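Packing up small things: a wrapping and surfaces project

Report, second draft, 23 pages cut down to this. December 23, 2019

What we set out to do

Wrap small household tubs in clear plastic film, unwrap them again, see how the table copes and how long the film stays usable. That was the brief from the Gretetti module, more or less. We picked short round pots with screw or push lids because everyone has them in a cupboard and they roll off things.

Work ran from the second week of November. Shared table, side room in the Benedetti building. One table only, the white one, as the other had a wobble and we gave up on it.

Materials

Film off a roll, supplier Wisov, cut into sheets by hand. Tubs from home, mostly kitchen and bathroom sort of thing, cleaned out and dried first. Tape — only in the first batch, see below. Damp cloth. Pencil, notebook, one pair of decent scissors between all of us.

Method

Sheet flat on the table. Tub in the middle. Bring up the sides, twist over the lid, fold under. Then the other way round: unfold, lift the tub out, smooth the sheet with the side of the hand, go again. A wrap counted as good if the tub could be picked up by the twist and nothing slipped. Sheet was retired when it tore or went so creased it wouldnt lie down.

Total wraps logged 1357, of which 1208 good. The rest slipped or tore. We left the tape batch out of both totals, it stuck to everything and pulled the print off two lids.

Results

Short wide tubs easiest. Tall ones tip when you bring up the second side. Shiny ones slip more, we think, but didn't test it properly and it should not be quoted.

Best sheet lasted 30 wraps. Most went well before that. Tears nearly always started at a corner that had been cut crooked, so that is us and the scissors and not the film.

Clear film on a white table is a nuisance. You lose it. Several times somebody put a notebook down on a sheet and we found it later when clearing up. A coloured cloth underneath would of helped but then the film drags, so we stayed with the bare top and just looked for the shiny bits.

Table marks: grey smudges and scuffs, which get worse through a session. Damp cloth takes off most of the smudging. Scuffs stay. We didn't record what the surface was like before we started, which was a mistake, so no claim here about what caused which mark.

Tubs near the edge: the front of the table curves and it is easy to leave something closer to the drop than you meant. We wrote a rule in the notebook to work a hand's width in. Kept to it mostly.

Costs

Film 200 in Buvamura credits, which was the whole materials allowance. Cloth and scissors borrowed.

Things to fix next time

Cut sheets against a ruler. Write down the tub size on the day and not afterwards — we had to guess for a whole page. Photograph the table top before the first session. Proper test of shiny against matt, same size of tub, same person wrapping. Seperate sheet for each tub so we can tell which one wears it out.

Still to add: table of tub sizes, contents page, references.
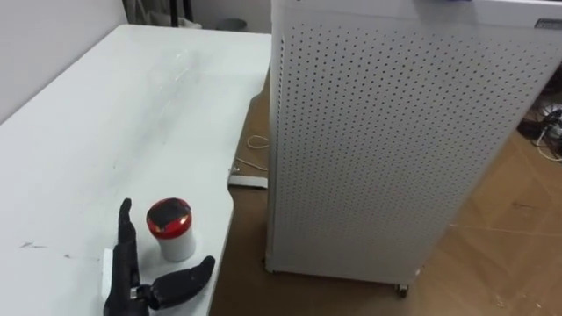

What size of sheet works best for a short round tub?

One that comes up both sides and leaves enough over the lid for a twist. Cut it too small and the fold underneath opens as soon as you lift.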